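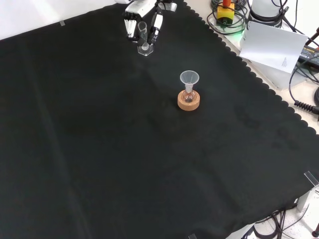

ok glassware thread bc three of you asked how I'm sorting the stuff from the Stolton school clearout. long, sorry

12/9/24 and I'm only now getting the last box open. paid 15 bucks for the lot back in March and it sat in the hall closet ever since, under the coats

rule one, put a cloth down. I use the black one with the wavy edge. clear glass on a pale tabletop, good luck seeing a chip. on black they show up right away. also stuff doesn't skid as much

(yes it's wrinkled. no I'm not ironing it)

the graduated cylinder with the hexagon foot, love these. the foot stops it rolling off when it goes over. and it will go over. run a fingernail round the rim, thats where they chip, then check where the tube meets the base

round-bottom flask = needs something to sit in, always. cork ring is the nice old way. mine is kind of orangey tan and sheds crumbs on everything but it grips. don't use a rolled up towel, I lost 2 flasks that way in one afternoon

funnel in the neck is plastic, not glass. fine for water and salt solutions. not fine for anything you'd have to look up first

oh and if a flask looks faintly pink inside, don't just call it clean. could be the light, could be old indicator, could be who knows. I treat it as dirty. warm water, drop of dish soap, soft brush, rinse 4 times, last one distilled

then upside down on the rack overnight. NOT the dishwasher. it clouds the glass and eats the printed marks

labels next. Codatow sticky ones peel off in one piece, Salian ones leave gunk for days. I write volume + shelf number and thats it

shelf 711 is not a real shelf btw, I just kept the number off the old school cabinet door bc I liked it

still looking for: stoppers for the small flasks, a second cork ring one size up, and a lid for the Dresico crate that isnt cracked. will swap beakers, I have way too many beakers

local pickup only, I am not mailing glass in december again

ok back to rinsing. will post the burettes when I find the clamps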